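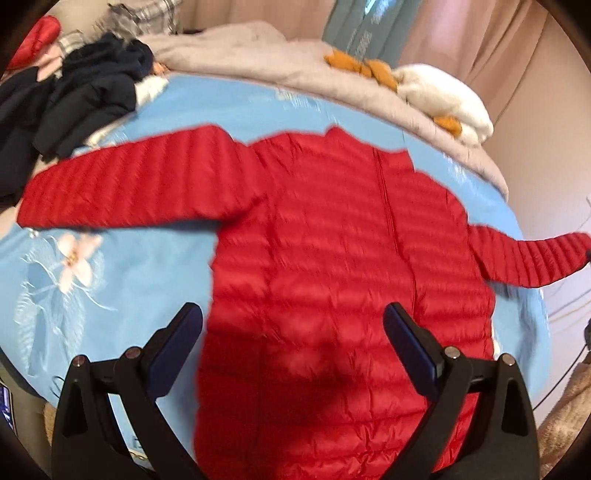 How to fold a puffer jacket so it stays folded

I love a puffer jacket and I have spent years losing arguments with them. You fold one up, you turn round to get the next thing, and when you turn back it has quietly opened itself out across the bed again. So when August came and the wardrobe needed turning over I decided to get properly good at this, and I'm so pleased with the method I ended up with that I want everybody to have it!

It works on nylon and polyester quilted jackets, the shiny sort with stitched channels, filled with down or with synthetic wadding. It takes five minutes the first time and about as long as folding a jumper once your hands know what they're doing.

What you need

A bed, or any big flat surface that's higher than your knees. A bed is best for me because a sheet or duvet cover has a bit of grip to it and the jacket doesn't skate off the far side the way it does on a table.

A dry jacket. If it's been washed, give it a whole extra day on top of the day you think it needs. Wadding holds damp right in the middle where you can't feel it.

Something to put it in at the end. A cotton drawstring bag, an old pillowcase, a shoebox for a child's one. I use the Tolleck cotton bags, size medium, but a pillowcase does exactly the same job and you already own it.

No elastic bands, please. They leave a dent in the quilting that takes all winter to come out.

Before you start

Empty the pockets. All of them, including the little one inside the chest that you forget is there (I found a bus ticket, a conker and a very old mint in mine). Then give the jacket a good shake holding it by the hem, upside down, so any filling that has slumped moves back up towards the shoulders. Check the cuffs and collar for grime while you've got it in your hands, because any mark that goes away in August will be much harder to shift when it comes out again.

If there are lumps in the channels, squeeze them apart gently with your fingertips. Start in the middle of the lump and work outwards.

The jacket

1. Zip it up. All the way to the top of the collar. An open front is the main reason these things won't behave, as the two halves slide over each other and the whole fold goes crooked. If the zip is stiff, run a bit of candle along the teeth.

2. Lay it down with the zip facing you and spread both sleeves out to the sides. Don't tug. Stroke the sleeves outwards from the shoulder and let the padding settle. You want the collar flat too, or as flat as a stand-up collar will go.

3. Let the air out. This is the best bit! Put your forearm across the bottom hem and lean, then move up a few channels and lean again, all the way to the collar. You'll hear it sighing. Air leaves through the seams and it leaves slowly, so give each lean a proper slow breath in and out before you move on.

4. Do the sleeves the same way, pressing from shoulder to cuff.

5. Fold the first sleeve straight across the chest, so the cuff lands near the opposite armhole. If the sleeve is longer than the body is wide, turn the cuff back on itself.

6. Fold the second sleeve across on top of it. Press down on the pair of them for a moment. You should now have a rectangle with a collar on it.

7. Bring the sides in. On a narrow jacket you can skip this. On a big one, fold each side in by a hand's width, keeping the edges parallel, and lean on it again.

8. Roll from the hem up. Firm but not fierce. Keep your knees against the bed and use your forearms as well as your hands, so you're pressing the whole width as you go. Stop when you reach the shoulders.

9. If there's a hood, open it out and tuck the roll inside. If there's only a collar, fold the collar over the roll and hold it there with one hand while you pull the bag on with the other. Don't let go halfway through. I've done it, and you have to go right back to step 3. 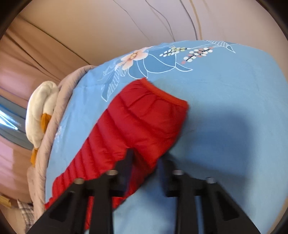
Elasticated ends

Cuffs, waistbands and anything else gathered on elastic need their own little bit of attention. Gathered fabric always wants to be a circle and you are asking it to be a line. Pinch the two sides of the opening together and lay them flat, one on top of the other, with the ribbing lined up. Don't stretch the elastic out while you're doing it. Once it's lying down, fold it inwards by one channel and start your roll from there if you can, so the springiest part ends up in the middle where the rest of the roll keeps it quiet.

Padded trousers go the same way. Lay one leg on top of the other, press the air out towards the ankles, turn the waistband in and roll from the top. Braces get tucked inside before you begin.

Where to keep it

Somewhere dry, with nothing heavy on top. The back of a wardrobe shelf is lovely. Under the bed is fine if you hoover under there more often than I do. The loft is not a good idea, it gets too hot in summer and too damp after that.

I'd leave synthetic ones rolled from spring to autumn without worrying. Down is a bit different. It doesn't like being squashed for months, so for a down jacket I use this roll for travelling and for short spells in a drawer, and for the long summer rest I roll it very loosely and put it in a bigger bag. A double pillowcase is perfect. Check the care label if you're not sure what's in yours.

Waking it up again

Take it out the evening before you want to wear it. Hold it by the shoulders and shake it hard, outdoors if you can, then hang it on a wide hanger and leave it alone overnight. Creases in the shiny fabric drop out by themselves. If yours still looks flat by breakfast, ten minutes in the tumble dryer on cool with a clean tennis ball does wonders, provided the label allows it. Never iron it.

A few things people have asked

Can I use a vacuum bag? For a suitcase, yes. For months on a shelf I wouldn't.

Does the roll work for a long coat? It does, with one extra step. Fold the bottom third up to the waist first, press, and then carry on from step 5.

My channels have gone thin in places. Is that the folding? Usually it's wear, most often under the arms and where a rucksack strap sits. Have a look for tiny holes along the stitching and dab them with fabric glue from the inside if you can reach.

What about children's all-in-ones? Sohail Mohmand wrote in with a very good trick for these: treat it as a jacket first, arms in, then fold the legs up over the body and roll from the bottom of the jacket part. I tried it on my nephew's and it came out the size of a loaf of bread. Brilliant!

Is there a knack to getting it into the bag? Bag inside out over your arm, grab the roll through it, then pull the bag back over the top. Like putting a duvet cover on, only much less swearing.

Next up I'm doing woolly hats and gloves, which are far easier, and after that the scarf drawer.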